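Zultum bench set – README

Read this before you pull anything from the share.
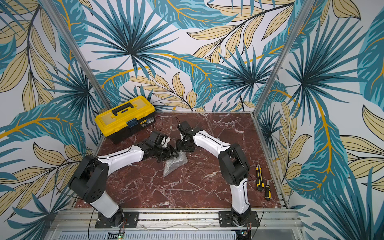 Bench at Tinham: left arm on a bubble-wrap packet, right arm alongside, toolbox and hand tools on the table.

What this is

I put this together for the people at Tinham who keep asking me what's on the drive, and for the folks at Allberg who want to try the same thing in their own packing room. It's a set of 289 recorded runs from the two-arm bench, all of them small packing and sorting jobs of the kind we do by hand all day. I pack for a living and I do the bench two days a week, so expect a packer's view of it and not an engineer's. If you want the control code, it's in the Urrutia repo and I can't help you much with it!

Why we have it

We ship spare parts and small tool kits. A lot of the day goes to fiddly stuff: a packet of fittings here, a driver there, everything into the right box and then onto the next one. My wrists have had enough of it, and I'm not the only one. When management said a pair of arms might take over part of the line, the mood in the break room was pretty sour (mine too). What we asked for was to be the ones who record the runs and decide which jobs go in, and we got that in writing in April.

What's in the folders

runs/ has one folder per run, numbered in the order we recorded them. Gaps in the numbers are runs we threw out.
notes/ is plain text, one file per session, written by whoever was on the bench. Mine are the long ones, sorry.
jobs.txt lists the 6 job types. Soft packets are job 2. Hand tools are job 4, and please read the note on blades before you touch that one.
scrap/ is runs with a known problem. Don't train on it, but do look at it if you want to know how things go wrong.

How we record

One person drives both arms, a second person resets the table. We swap after 20 runs, no matter how well it's going – you get sloppy past that and it shows in the data. Write your note before you swap, while you still remember which packet slid away from you. Knives go on the table with the blade in. Hands stay outside the rails while the arms are powered, and that includes reaching in for "just one second."

What has changed for us

Less than I feared and more than I was told. Bench days are paid at the lead rate, which took an argument. I stand less. On the other hand, I talk less too, and the line is short one person when I'm away, so the others feel it. The target sheet still counts as if all of us were packing. I've raised that twice and I'll raise it again.

The packets are the hard part. They crinkle and give, and what my fingers know about a half-full one I couldn't explain to you, let alone to a gripper. Stiff things with handles are a lot kinder. I'd love to see somebody at Allberg do better with the soft ones – send me your notes if you do.

Known problems

Job 2 is nearly half of everything, so the set leans that way.
Some of the early notes say "left" from the driver's side and some from the far side. I fixed the ones I was sure of.
Runs where the job was stopped partway are marked "stopped" in the notes and nowhere else.

Using it

Inside Tinham and Allberg, go ahead. Anyone else, ask first. Please don't use the notes to work out who was fast and who was slow. They were written on the understanding that this wouldn't happen, and if it does, people will quit writing them.

Still to do

Get to 400 runs, with more of job 4.
Sort out left and right for good.
Add a short page on setting up the table for new drivers.

Last updated August 27, 2019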